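Semple Home Cinema
Screens / Projectors / Sound / Bits and bobs / Basket

Widura 100 Folding Film Screen

£130 including the bag
In stock
Usually posted the next working day

I've been selling screens for long enough to have strong feelings about them, and the Widura is the one I take home. It's a 100 inch widescreen cloth on a folding frame, it packs down into a bag you can carry over one shoulder, and it makes a big song-and-dance film look the way a big song-and-dance film should (huge, bright and slightly too much).

I'll say up front that I watch a lot of Indian cinema. Telugu and Tamil mostly, with a healthy helping of old Hindi musicals when my mum's staying, and those films are what I test everything on. If a screen can cope with a wedding number, where there's gold thread and red silk and marigolds all over the place and the whole chorus spinning at once, it can cope with your detective series. Plenty of screens can't. The reds go orange, or the white shirts glow like a fridge with the door open, and you lose all the lovely detail in the costumes.

The Widura keeps its colours very nicely. The front is a plain matt white, no sparkle in it, and people sitting off to the side get more or less the same picture as whoever bagged the middle of the sofa. That matters in my house! We're usually spread over the sofa, two beanbags and the bottom stair.

What you get

The folding frame
The white front cloth
Two legs with wide feet
Guy ropes and pegs for the garden
The Jimwood carry bag
A sheet of instructions (I've rewritten these, the original ones were hopeless)

You don't get a projector. I have to put that in writing every time, sorry to everyone who already knew. If you haven't got one yet, have a look at the projector page first and come back, or drop me a line with the size of your room and what you like watching.

Putting it up

The frame opens out like a big clothes airer. You lay it on the floor, pull it open until the hinges click, push in the corner braces, and then the cloth goes on with poppers all the way round. Start with the four corners and work inwards. If you start at one corner and go round in a circle you'll get to the end and find the last side won't reach, and then you'll be cross with me.

The cloth is meant to feel tight. The first time you do it you'll think it's been cut too small, and you'll want a second pair of hands for the top edge. It eases after a few goes. I can do mine alone now in less time than it takes the kettle and the samosas, but I've had practice.

Once the cloth's on, slot the legs in and stand the whole thing up. The legs have a few height settings. For people on chairs I use the middle one, and for children on cushions I go right down to the bottom. Please don't use the top setting outdoors unless it's a properly still evening.

Creases

Everybody asks about creases! It comes folded, so yes, there are fold lines when you first open the bag. Most of them pull out when the poppers go on, and the rest go over a night or two if you leave it standing. You can help it along with a cool iron on the back of the cloth with a tea towel in between. Never iron the front, and never, ever with steam.

After that, roll it up. Rolling is much kinder than folding and it still fits in the bag, just a bit more snugly.

Which projector goes with it

Pretty much any home one. I've run the Widura off a tiny battery projector that fits in a coat pocket and off my own rather large one, and it was happy with both. With the little one you do need the room properly dark. With a decent bright one you can leave a lamp on at the back, which is handy if someone's knitting or trying to find the pickle.

Distance is the thing to check before you order. Small rooms and big pictures don't always go together, and if your projector needs to be further back than your wall allows then a lovely big screen won't help. The projector's instructions will have a table in them somewhere. Find the line for 100 inches, get a tape measure out, and if you're short by more than a little, go for a smaller screen. I'd much rather sell you the right one.

As for what you play the films from, use whatever you've got. A disc player, a laptop, a streaming stick, it makes no odds to the screen.

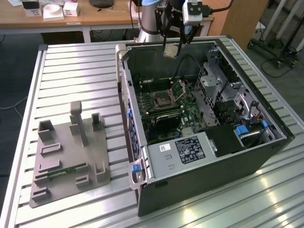 What does make a difference is the shape of the film. The Widura is the same shape as an ordinary modern telly. Lots of the big Telugu epics are shot wider than that, so you'll get a black strip at the top and bottom, and the older black and white films are squarer, so you'll get a strip down each side. None of that is a fault with anything. The cloth has a black border which soaks up a bit of spill, and if your projector can zoom then you've some room to play with.

Subtitles! Nearly forgot, and it's the thing I get emails about. If your subtitles sit down in the black strip, they'll be near the bottom of the screen, and the heads of the people in front will be in the way. Raise the legs by one setting or, if your player lets you, move the subtitles up. I do both when my uncle comes, he's a tall man and won't slouch.

Sound

The cloth isn't the sort with tiny holes in it, so don't put your speakers behind it. You'd get muffled voices and the songs would lose all their fizz, which would be a crime with a good playback singer. Put one speaker each side, just outside the frame, at head height if you can manage it. If you've only got one small speaker then stick it directly under the middle. People are surprised how much better that sounds than having it back by the projector.

In the garden

I use mine outside from late spring until it's too cold for the neighbours. Peg both feet down and use the guy ropes every time, even if there isn't a breath of wind. A screen this size is basically a sail. I ignored that once and it took a flying leap into a hydrangea in the middle of the hero's entrance (the frame was fine, the hydrangea less so).

Don't leave it out overnight. Dew won't ruin it but it'll smell, and the hinges don't like it. If it does get damp, hang the cloth over a door until it's bone dry before it goes back in the bag.

The rear cloth

There's a grey cloth you can buy as an extra for £29. It lets you put the projector behind the screen and shine the picture through, so no one walks in front of the beam. It's brilliant for dance evenings. A lady who runs a classical dance class bought one so her pupils could watch old film numbers and copy the steps right up against the screen without throwing shadows all over it, and I thought that was such a good idea that I've pinched it for birthdays.

You'll need to flip the picture in the projector's menu or all the writing will be backwards. The setting is usually called rear projection. It does want more space, with room behind the screen as well as in front, and the colours are a touch softer than on the white one. I wouldn't buy it as your only cloth.

Widura or Cosau?

I sell the Cosau pull-down as well and I get asked to choose between them all the time. The Cosau fixes to the wall or the ceiling and rolls up out of sight. If you own your walls, don't mind drilling and watch in the same room every week, it's the tidier choice and I'd point you to it quite happily.

If you rent, or you like moving things about, or there's any chance at all of an outdoor film, have the Widura. It's flatter too, in my opinion. Pull-downs can start to curl in at the sides after a while, and you notice it terribly on long slow camera moves. On the other hand the Widura needs somewhere to live when it's not up. Mine goes behind the wardrobe.

The bag

The first lot of these came with a nasty thin bag and the zips went almost at once, so I swapped it for one from Jimwood. Much better. It has a proper padded strap, a long zip that doesn't catch on the cloth, and a pocket inside for the ropes and pegs. The bag and screen together come to some five kilos, so it's fine for the walk to a friend's house, less fun on a packed train.

If you bought a Widura from me before the change and your zip has gone, get in touch and I'll sort out a Jimwood bag for the cost of the postage.

Cleaning

A soft dry cloth first, always. For fingerprints use lukewarm water with the smallest drop of washing-up liquid, dab it and don't rub, then dab again with plain water. Turmeric doesn't come out. I've tried everything. Keep the snacks well back.

Delivery and returns

Postage is free on the mainland. It comes in a long flat box which won't go through anybody's letterbox, so give me a work address or a neighbour's if you're going to be out. If it isn't for you, send it back within a month with all the poppers still on it and I'll refund the screen. I can't take back cloths that have been cut, painted or marked.

Spare corner braces, pegs and legs are all kept in stock. The grey rear cloths ran out in February and there are more on the shelf now.

Page last updated March 29, 2020

You might also like: Cosau pull-down screen, projector stand with tilting top, long speaker leads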